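Wrist cable on the Kendach arm, second replacement

The camera on the tabletop arm dropped out again on Tuesday. Same symptom as before: the stream freezes, the driver reports a timeout, and the device comes back when the wrist is rotated a few degrees the other way. I swapped the port and the power supply first, which changed nothing. Bending the cable by hand next to the connector reproduced the fault every time.

The first cable failed in the same spot. I had routed it tight along the forearm with ties every few inches, so all of the wrist rotation was taken up in one short section behind the plug. The replacement is a Mirnero cable with a softer jacket, 11 inches longer than the old one. I removed the two ties closest to the wrist and left the slack free.

Other work done while the arm was powered down:

Wrist screws checked. One was loose. Thread locker applied.
Joint zero reset with the Prestard utility. Joint 4 was off by 2 degrees.
Camera bracket cleaned and retightened.
Hand-eye calibration repeated with 13 poses. The old file is kept as a backup.

I then ran the wrist through 3000 back-and-forth moves at half speed with the stream on and logged no timeouts. Kokkonen's manual for the bracket gives no minimum bend radius, so I am going by feel there.

The drawback of a free cable is that it needs room. Slack that clears the wrist can still reach the table - with the arm down over the kitchen set, the black loop passes across the green plate and lies over part of one of the small red round objects. That matters for anything light enough to be dragged, so my next change is a clip halfway down the forearm to hold the loop higher, and after that I will repeat the wrist test with the objects in place.
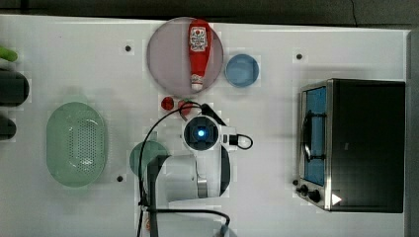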